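How does a holiday island get its water?

Imagine you are on holiday on Flimska. It is a very small island, and you can walk across it before your ice cream melts. All around you there is sea, but you cannot drink the sea, it is too salty. So where does the water for your shower come from?

On some islands the rain is collected from the roofs and kept in big tanks. Flimska has 40 holiday cabins, and every cabin has a tank behind it which holds 3,000 litres. In a rainy month the tanks fill up quickly. In summer it can be dry for many weeks, and then the island needs another way.
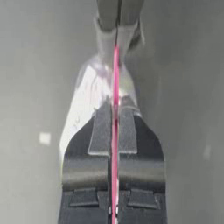
Two dark gripper fingers, close together, with a textured pad on each.

The other way is to take the salt out of the sea water. A pump pushes the water very hard against a special thin sheet called a membrane. The holes in it are so tiny that water can go through, but nearly all the salt must stay behind. The salty part that is left is called brine.

If both ways are not enough, a boat brings water from the harbour at Fletport. The trip is slow and it costs a lot of fuel, so the hotels do not like to ask for it.

What can you do as a guest? Hang up your towel and use it again tomorrow. Turn off the tap when you brush your teeth. Rinse the sand from your feet with a bucket, and give what is left in the bucket to a thirsty plant.

New word: brine. It means very salty water.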